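Wer hat eigentlich die Tante am Gartentor fotografiert?
Vom späten Glück, die eigenen Bilder zu verschlagworten

Es fing bei mir mit einer Tante an, oder genauer gesagt mit dem Versuch, sie zu finden. Meine Mutter wünschte sich zum Geburtstag einen Abzug von dem Bild, auf dem ihre Schwester am Gartentor lehnt und über irgendetwas lacht, und ich sagte natürlich sofort zu, denn das Bild hatte ich ja, irgendwo. Drei Abende später saß ich immer noch da, zwischen Ordnern namens »Neu«, »Neu 2« und »Sortieren!!« – und die Tante blieb verschwunden.

Damals habe ich Vimala Gounder kennengelernt. Sie gibt Kurse für Leute, denen die eigene Fotosammlung über den Kopf gewachsen ist, und sie hat eine sehr beruhigende Art, auf fremde Festplatten zu schauen. »Fangen Sie bloß nicht vorne an«, riet sie mir gleich in der ersten Stunde. »Fangen Sie mit den Bildern an, die Sie gerade brauchen.« Ich hatte mir ausgemalt, mit dem ältesten Jahrgang zu beginnen und mich tapfer bis heute durchzuarbeiten, und war, das gebe ich gern zu, ziemlich erleichtert.

Ein Schlagwort ist technisch gesehen keine große Sache: ein Wort, das in den Metadaten der Bilddatei steht oder in einer kleinen Begleitdatei daneben, im gleichen Ordner und mit dem gleichen Namen. Manche Programme behalten die Wörter lieber in ihrer eigenen Datenbank. Dort sind sie schnell zu finden, aber beim Umzug auf ein anderes Programm bleiben sie unter Umständen zurück wie die Gardinen in der alten Wohnung. Ich arbeite inzwischen mit Coltora, dort steht der Punkt »Stichwörter in Datei schreiben« in den Einstellungen ziemlich weit unten und ist von Haus aus abgeschaltet. Bei Poduval, das mein Bruder benutzt, ist es gerade andersherum, und wir haben eine ganze Kaffeekanne gebraucht, bis wir verstanden hatten, warum seine Wörter bei mir ankamen und meine bei ihm nicht!

Die eigentliche Arbeit ist die Liste. Meine erste umfasste stolze 53 Begriffe, darunter »Meer«, »Strand«, »Küste« und »am Wasser«, und ich wusste schon am nächsten Tag nicht mehr, wann ich welchen genommen hatte. Frau Gounder hat sie mit mir durchgesehen (sie streicht mit Bleistift, damit es weniger wehtut), und übrig blieben sechs Oberbegriffe: Menschen, Orte, Anlässe, Tiere, Haus und Garten, Arbeit. Darunter darf es wachsen. Namen schreibt sie immer vollständig, Orte so, wie sie auf dem Ortsschild stehen, und Hauptwörter grundsätzlich in der Einzahl, also »Apfel« auch dann, wenn ein ganzer Korb zu sehen ist. Das klingt streng, aber man gewöhnt sich rasch daran.

Im ersten Winter habe ich ungefähr 2.000 Bilder beschriftet, meistens abends, mit dem Radio im Hintergrund. Gut bewährt hat sich bei mir, erst einen ganzen Tag oder eine ganze Reise zu markieren und den Ort in einem Rutsch zu vergeben, die Personen kommen danach. Die automatische Gesichtserkennung hilft dabei durchaus, nur hält sie meine Cousinen hartnäckig für ein und dieselbe Frau, weshalb ich jeden Vorschlag einzeln bestätige. Vorher wird gesichert, auf eine zweite Platte, die danach wieder in die Schublade wandert.

Und die Tante? Sie steckte in einem Ordner mit Rechnungen, zwischen 40 eingescannten Belegen für die Heizung. Jetzt heißt sie »Familie, Garten, Gartentor, Lachen«, und der Abzug hängt bei meiner Mutter im Flur. Wer ihn damals aufgenommen hat, darüber streiten wir noch. 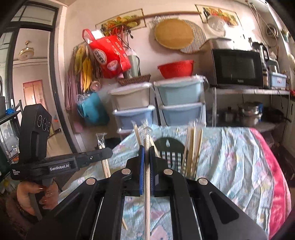

Lüneburg, Mittwoch, 25. Mai

Der nächste Kurs von Vimala Gounder beginnt im September. Mitzubringen sind der eigene Rechner, das Ladekabel und ein Ordner mit Bildern, die man schon lange einmal wiederfinden wollte.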